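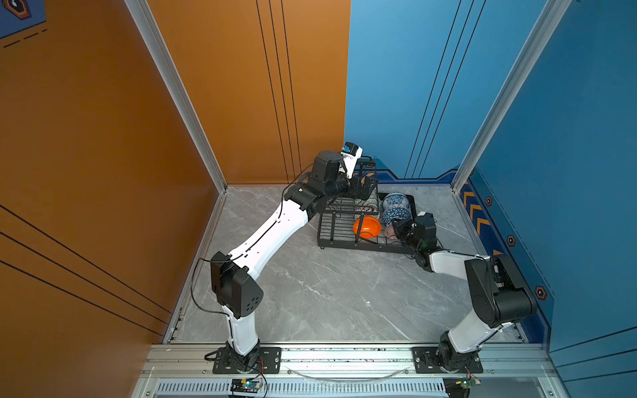 3.2 Household survey and sorting of wares

Category: Material culture / Domestic ceramics

Search this journal Go Advanced

The survey covered 70 households in the two wards of Jellport nearest the old quay. Each household was visited twice. On the first visit the occupants were asked to bring out every bowl, plate and cup used for meals in the past month, and on the second they were asked about pieces kept but not used. Cooking pots, storage jars and glassware were left out. A total of 500 bowls was recorded, together with a smaller number of plates which are dealt with in section 4.

Bowls were sorted first by body and then by decoration. Sorting by body was straightforward for the coarse red wares sold in the Grerico market, which are thick, heavy and often chipped at the foot. It was harder for the finer white-glazed wares. Many of these carry no mark on the base, and the occupants often knew only that a bowl had been bought in town or had come with a marriage. We did not try to assign unmarked pieces to a workshop.

Decoration was recorded under four headings: plain, banded, single motif and all-over repeat. The last group is the one of most interest for the present paper. In these bowls a small number of shapes is repeated across the whole outer wall, while the inside may be left plain. The repeat may run in level bands, or it may climb the wall at a slant. Older people in Jellport call the slanted kind "rain ware", and they hold that it was first brought in by the Dong ferry, before the road was built.
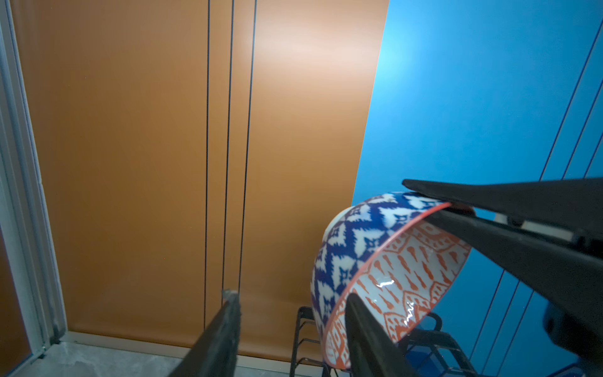 Figure 2. Bowl with an all-over blue and white repeat in diagonal rows, coral-red rim and white interior. Source: authors' photograph.

Rim colour was noted separately. A coloured rim was found on bowls of every group except the coarse red wares. Occupants gave two explanations for it. Some said that a coloured rim hides wear, as the edge is the first part to lose its glaze. Others said that the rim shows which bowls belong to a set, so that a household lending bowls for a feast can pick out its own afterwards. The second explanation was given mainly in the upper ward, where lending is still common, and we think it deserves more attention than it has had.

The leaf-like shapes in figure 2 are of a kind that caused some trouble in recording. Where paired shapes are set close together, one person will see leaves and another will see wings. Both words were used by occupants for similar bowls, sometimes within the same household. The record sheet therefore uses "paired form" for all such shapes, and the local word is written beside it where one was given. The small motifs that fill the spaces between paired forms were recorded as fillers and were not sorted further.

Use was recorded in the occupants' own terms. Bowls with an all-over repeat were more often said to be for guests, and were more often kept on a high shelf or in a closed cupboard. There were exceptions. In several of the smaller homes the decorated bowls were the only ones in daily use, and the plain ones had been put away for elderly relatives who preferred them. Age of the bowl was a poor guide to how it was used.

Prices were collected at the Grerico market and at the Vadeo shop beside the bus stand. They are not compared directly here. The market sells mostly single bowls and seconds, and the shop sells by the set. Neither seller keeps written records from before 2000, and statements about earlier prices rest on memory alone.

Broken pieces were recorded only if the household still kept them. Mended bowls were treated as whole, with a note of the mend and of who had done it.

Contact the editorial office | Copyright and permissions | Back to top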